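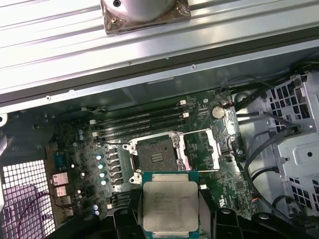 Gripper fingers hold a processor above the open socket.

Undlow has put robot arms on desktop repair at its Nonley shop. All eight bench technicians keep their jobs.
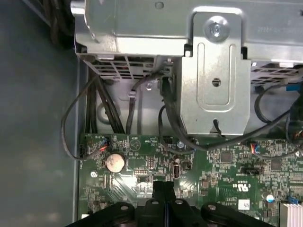 The gripper over a motherboard.

Technicians now plan jobs and check finished boards – the arms do the close handling.

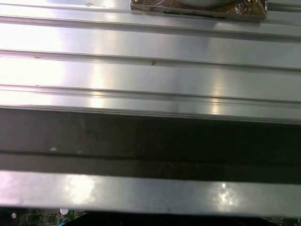 Abla Obeidat said her wrists ache less by Tuesday, but she wants more training time.

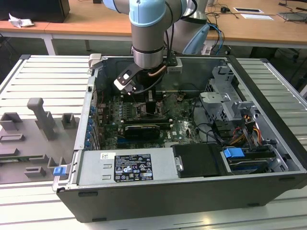
Will shifts change? Hours and pay stay the same through August.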